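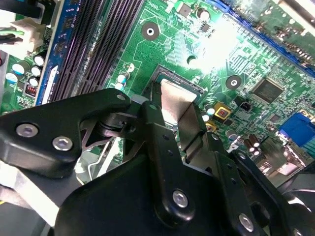
Green motherboard, up close.

Home | Projects | Notes | Downloads | About

Filed under: Old Hardware, Datasets

# Zeserholm boot log collection

Hi! So this is my pile of startup logs from old desktop PCs, typed up (mostly by me, mostly late at night) into plain text. I started it in May when I got tired of searching dead forums for what three short beeps meant, and it kinda got out of hand from there.

## What's inside

There are 82 logs in the `logs` folder, one file per machine. Each one has the BIOS messages in order, the beep pattern if there was one, and whatever I scribbled down while waiting. The `alva` folder is for machines that never got as far as a screen message, so those files are short, sometimes just a beep code and a grumble.
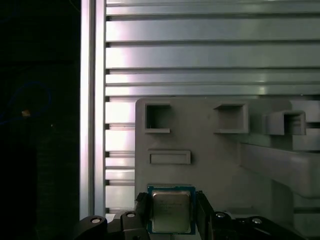

File names go year first, then board maker, then a letter if I had two of the same thing. I changed my mind on that halfway through, so 15 of the older files still have the maker first. Sorry! The little Usis script sorts them either way, just run it from the top folder.

## Known problems

- Memory sizes are copied as shown on screen, even when they're plainly wrong
- Clock dates are junk on anything with a dead battery
- `grato.csv` has a blank column at the end, ignore it

## Using it

Take whatever you like, no need to ask. If you fix a typo I'd love to have it back – plain text is best, and please keep lines under 90 characters or my editor gets grumpy.

Last tidied Fri 5 October. The laptop logs are still in a notebook and I'll type those up next.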